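The Last Bus to Pruvik
21st October

She ran. Bag banging on her hip, one shoe coming loose, the cake tin held flat out in front of her like something that might go off. The bus was still there. Doors open. Engine going.

Then the doors shut.

"No," she said. To the bus, to the rain. "No no no."

It pulled out past the chip shop and took the corner wide, and that was it. Last one to Pruvik. Gone. She stood in Goddale bus station with wet feet and her sister's wedding cake, top layer only, the other two having gone ahead in the car with somebody sensible.

Phone. 11 per cent. She rang her sister and it went to the message. Rang again. Message.

"It's me. Missed it. Don't shout. I've got the cake, the cake's fine, I'm fine. I'll think of something."

She couldn't think of anything.

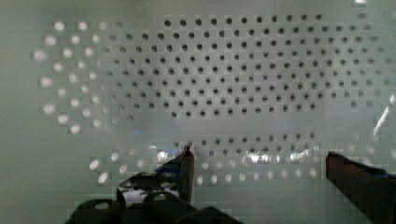 by Mikirus

Taxi, then. There was one on the rank, light off, a man inside eating a pasty.

"Pruvik?" he said, when she knocked. "That's 30 miles."

"I know how far it is."

"Over the top. In this."

"How much?"

He told her. She laughed, a bit too loud. She had fifteen pounds and a book of stamps.

"What's in the tin?"

"Cake. Wedding. Not mine."

"Not your cake or not your wedding?"

"Neither."

He wiped his fingers, looked at the rain, looked at her shoe. Put the pasty down on the dashboard.

"I've got a drop-off at Van der Linden's," he said. "The garden place. Thats half way. Wouldn't cost you. After that you're on your own."

Half way was better than no way. She got in the back and did the belt up round herself and the tin together. It smelled of pastry and wet dog in there. No dog.

They climbed. Wipers going like mad, nothing outside but wall and sheep and more wall. He didn't talk, then he did. Said he'd been married up at Pruvik himself. December. Snow to the door handles. The cake never came at all, they'd had to cut a pork pie.

"Did it matter?"

"She brought it up every year."

"Brings it up?"

"Brought."

She held on to the tin. Thought about saying sorry and left it to long, and then it was too late to say.

The lights of the garden place came up on the left. Big sign, polytunnels, a gate. He turned in, got out, heaved two boxes from the boot into the porch and came back with his hair flat to his head. Sat there with his hands on the wheel.

She felt for the door.

"Where are you going?" he said.

"You said half way."

"I know what I said. Shut that, you're letting the heat out."

Her phone buzzed. Her sister. WHERE ARE YOU, all capitals, then a heart, then WHERE ARE YOU again.

On my way, she typed. 2 per cent. Save a chair. Save two.

He had already pulled back out on to the road.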